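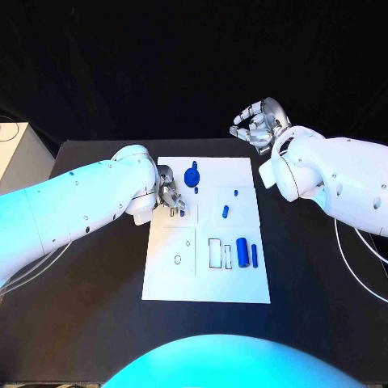 Marside food court: is Ninh worth the line?
Paltmont Eats board > Malls and food courts

crumbtray wrote:
Went to Marside at lunch for socks and came home with no socks and a bowl of soup. The new noodle counter, Ninh, has taken the old smoothie spot by the escalator, and the line went past the phone case guy. I waited 61 minutes. I know because my parking ran out. The broth was very good. Was it an hour good? I had plenty of time to think about it and I still can't say.

The crispy shallots come in a tiny cup on the side and you should ask for two.

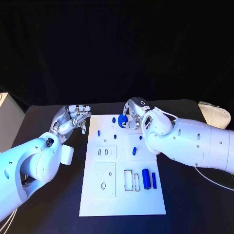
Re: is Ninh worth the line?
lidsandjars wrote:
An hour for mall soup. I've had root canals with less waiting, and they gave me a magazine. Solow is right across the court, has a decent chicken noodle, and there is never anybody in front of you.

Re: is Ninh worth the line?
crumbtray wrote:
There is never anybody in front of you at Solow for a reason, lids.

Re: is Ninh worth the line?
thomas_amato wrote:
Thomas Amato here, same as the user name, I wasn't feeling creative when I signed up. I've eaten at Ninh six times since they opened in February and never stood in line more than a few minutes. Go at 2 on a weekday. The lunch people are back at their desks and the school kids haven't shown up yet. 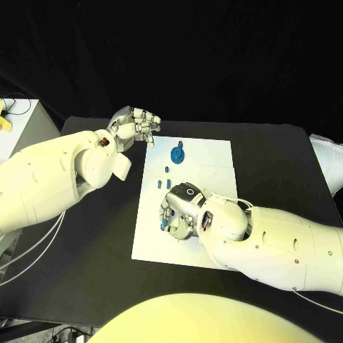
The other thing is to skip the beef, which everybody orders, and get the lemongrass chicken with rice noodles. It's a dollar less and they don't run out. The iced coffee could strip a deck. I mean that as praise.

Re: is Ninh worth the line?
oldpretzelhand wrote:
Disagree on the chicken. Mine was dry as a coaster and I left half of it. The beef is the whole point of the place. Agree on the coffee, I was awake until Thursday.

Also, lids is right about Solow, but only the grilled cheese. The soup tastes like it was told about a chicken.
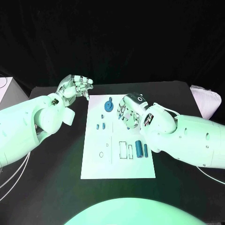 Re: is Ninh worth the line?
lidsandjars wrote:
Fine. I went. Got there at 2 like Thomas said, walked right up, had the beef. It's better than Solow's. I'd put it at a 20 minute soup, 25 with the extra shallots.

Re: is Ninh worth the line?
crumbtray wrote:
Screenshotting this. Did you happen to see if the sock place is still there?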